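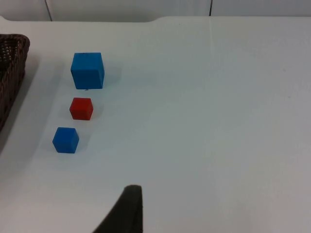

Ranger trois cubes : le premier exercice à donner à votre bras robotisé

On me demande souvent si ces machines sauront bientôt ranger la chambre des enfants. Pas encore, à mon avis, mais on peut déjà s'amuser à les y préparer ! Je vous propose ma méthode, celle que j'utilise depuis février avec mon bras Wukov.

Choisissez une table blanche et bien dégagée, et des cubes de couleurs franches - du bleu, du rouge, et au moins deux tailles différentes. Posez-les à l'écart les uns des autres, de façon que la pince puisse descendre entre eux. Le panier reste sur la table, toujours du même côté.

Guidez ensuite le bras à la main, un cube après l'autre, jusqu'au panier. Comptez 60 démonstrations, par séries de cinq, avec une vraie pause entre les séries (on fatigue plus vite que le moteur, croyez-moi).

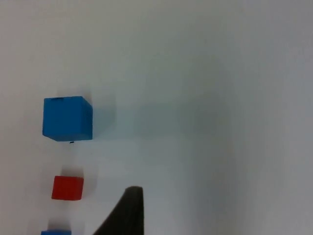 Surveillez surtout les ombres. Le bras en projette une large en s'avançant, et le logiciel Trestton que j'utilise la prenait volontiers pour un objet. Une seconde lampe, placée en face de la première, a beaucoup arrangé les choses chez moi.

Passez enfin à l'essai libre : neuf tentatives, sans toucher à rien, même si ça démange. Quand tout va bien, déplacez les cubes de quelques centimètres et recommencez. Pour le linge et la vaisselle, il faudra patienter, mais gardez vos enregistrements, ils resserviront.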